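House Rules for a Shared Robot Cell: What We Wrote, What We Changed
Student project report, Brirnley, module in Safe Automation

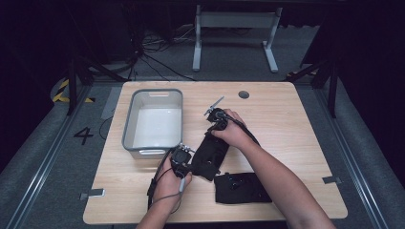 Fig. 1. Handling the strapped devices at the table, with the grey bin to the left.

When our group started this project in March we thought, rather cheerfully, that writing rules for the Zaltside cell would be the easy part. We had read the Sabbagh guidance (all 736 clauses of it, shared out between us over a good many cups of tea) and assumed we could boil it down in an afternoon. It took seven weeks, and we are very glad it did!

Our first draft had nine rules, and two of them were dropped almost at once, as they repeated what the Pandlow induction already covers. The seven that stayed deal mostly with small, everyday habits:

1. Hold a device by its housing, never by its cable.
2. Check straps and fasteners before anything is worn or mounted.
3. Keep loose cables out of walkways.
4. Use the bin for parts, not for tools or lunch.
5. Stay outside the hazard tape while anything is powered.
6. Call out before switching on, and wait for a reply.
7. Write down every fault, even the silly ones.

Rule 2 gave us the most trouble. We first wrote "inspect thoroughly", and every person who tried it did something different - one read it as a quick glance, another took the whole strap apart. The new wording asks for the full length to be run through the fingers and each fastener pressed once.

We would still like to test rule 6 with a larger group, as it gets awkward when the room is noisy and a reply is easily missed. A hand signal has been suggested, and the next group is very welcome to our notes on it.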